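4.3 The wrong-door fault

I'll start with the fault that cost us the most sleep, partly because I was the one who kept insisting it couldn't happen. The job is simple to say out loud. The robot gets a locker number from Gralholm (our task server), finds the door with that number, gets its fingers behind the handle and pulls. We ran 2,306 of these requests over the study, and for the first 400 everything looked so good that Deok-su Kwak had already started drafting the results table. Then we got our first wrong door. The request was for 2D08, and the hand went for 2D12.

I want to be clear about why I count this as a safety matter and not a funny story. A missed grasp costs you time. A wrong door, on a wall where people keep their own things, means the machine is opening somebody else's property with full confidence. There was no low score, no retry, nothing in the log that would have made anyone look up. Seo-ah Choo only caught it from across the room, and she hit the stop by reflex! 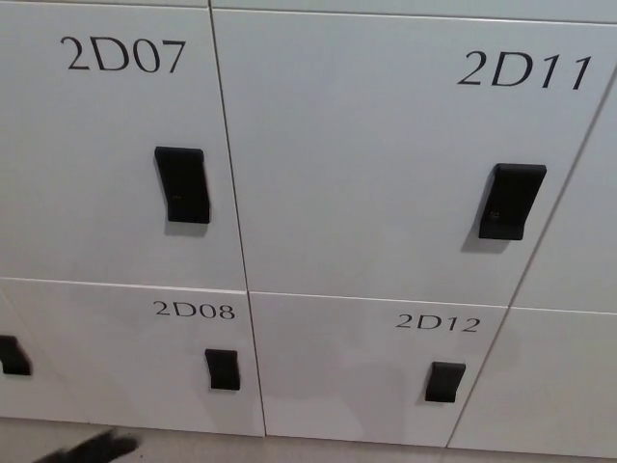

So, the label reader. Naturally that was our first suspect, and I spent the better part of February being unfair to it. I replayed every stored view through it and it got the numbers right, on the tall doors and the short ones too. It read 2D08 as 2D08 in the very run that went wrong. Annoying, but useful, because it meant the mistake had to come in somewhere between reading the number and moving the arm.

What we found was a matching problem. Brilevlow, the planner we use, doesn't reach for a label. It reaches for a handle, and it ties each label to a handle by picking the closest one it has detected. Most of the time that's fine. On the lower row, though, the robot's own hand gets between the head camera and the door it wants just as it's closing in. Once the fingers cover the handle, the detector drops it (quite correctly, it can't see it), and the planner goes shopping for the next closest one. With 2D08 that can easily be the handle on 2D12. The target jumps a whole column over in one update, the arm is already moving, and off it goes.

The upper row gave us much less trouble, and I think it's just that the arm comes up from below and the hand stays out of the way for longer. I haven't tested that properly, so please take it as a hunch.

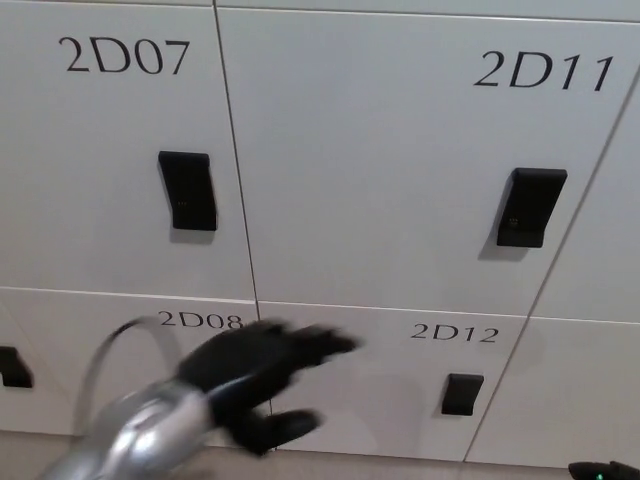
Figure 5. Head camera view during a reach at the lower row, with the hand in front of 2D08 and the fingers extended toward 2D12.

The fix is embarrassingly small. We now lock the label and handle together before the arm leaves its rest pose, and we store that pair in the wall's own coordinates. If the handle disappears from view, the planner keeps the stored position. If the target moves by more than a third of a door width between updates, the arm stops and asks for help. Seo-ah wanted an even tighter limit, I wanted a looser one, and we're still arguing (she's probably right).

With the lock in place we ran 934 more requests, all on lower doors, and logged no wrong-door pulls. We did pick up a new kind of failure, where the base shifts a little during the reach and the stored position goes stale. The fingers then close beside the handle and come away with nothing. It's slower and it looks clumsy, but I'll take it over the old behavior any day. Deok-su is working on refreshing the stored pair from the door seams, which stay visible even when the handle doesn't, and the early version runs on Esach, our offline replay tool, but not on the robot yet.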